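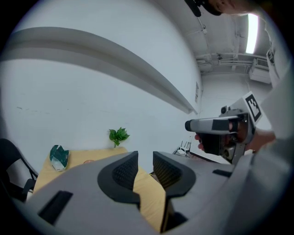 Teaching by hand, week two

The Broruvia team has moved on to table clearing, one gripper in each hand. Pui-shan Tsai logged 64 takes by Thursday evening and says her thumbs have filed a complaint. Ruairi Ogilvie managed 9, most of them spent chasing the green-and-white package, which crumples in a new way every time it's picked up – good for the training set, bad for Ruairi.

We'd like 128 usable takes before the October review. If you can spare an hour, put your name on the sheet by the door. Long nails are fine. Impatience shows up in the data.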